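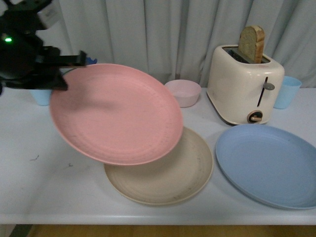
Lachsfarbener Teller mit erhöhtem Rand, darüber ein schwarzer Greifer.

Sommerkonzerte in Skernum: Änderungen bei Einlass, Anreise und Gastronomie

Mittwoch, 12. Juni 2024

Die Veranstaltungsreihe auf der Freilichtbühne Skernum wird in diesem Jahr an 4 Abenden durchgeführt. Gegenüber dem im Januar veröffentlichten Vorprogramm haben sich mehrere Änderungen ergeben, über die wir unsere Abonnentinnen und Abonnenten hiermit informieren.

Der Eröffnungsabend mit dem Kammerorchester Clanside beginnt eine halbe Stunde früher als zunächst angekündigt. Das Ensemble spielt ohne Pause; ein Nacheinlass ist nur zwischen den Werken und nach Anweisung des Saaldienstes möglich. Am zweiten Abend tritt anstelle des verhinderten Vokalensembles das Bläserquintett Bedell auf. Bereits erworbene Karten behalten ihre Gültigkeit. Wer die Karten für diesen Abend zurückgeben möchte, wendet sich bitte schriftlich an die Vorverkaufsstelle. Die Bearbeitungsgebühr wird in diesem Fall nicht erhoben.

Die Sitzplätze auf der unteren Tribüne wurden erneuert und neu nummeriert. Inhaber eines Abonnements erhalten ihre geänderten Platzkarten auf dem Postweg. Hinzugekommen sind 2 stufenfrei erreichbare Bereiche mit Plätzen für Begleitpersonen, die bei der Buchung gesondert anzugeben sind. Insgesamt stehen künftig fast 300 überdachte Plätze zur Verfügung. Auf den Rasenflächen besteht weiterhin freie Platzwahl; das Mitbringen von Decken und niedrigen Klappstühlen ist gestattet, das Aufstellen von Sonnenschirmen während der Vorstellung nicht.

Der Parkplatz an der Bühne bleibt an allen Konzertabenden für Lieferverkehr und Mitwirkende reserviert. Besucherinnen und Besucher nutzen bitte den Pendelbus der Linie 21 ab Bahnhof. Die Fahrt ist im Eintrittspreis enthalten, als Fahrausweis gilt die Eintrittskarte. Die letzte Rückfahrt erfolgt nach Ende der Zugabe.

Mit der Bewirtung wurde das Gasthaus Zwahlen beauftragt. Angeboten werden kalte und warme Speisen sowie alkoholfreie und alkoholische Getränke. Auf Geschirr und Gläser wird ein Pfand erhoben, die Rückgabe ist bis Betriebsschluss an beiden Ausgabestellen möglich. Während der Darbietungen bleibt der Ausschank geschlossen.

Bei Unwetter entscheidet die Festivalleitung am Nachmittag des jeweiligen Konzerttages über eine Verlegung in die Stadthalle. Die Entscheidung wird auf der Internetseite der Freilichtbühne sowie durch Aushang am Bahnhof bekannt gegeben.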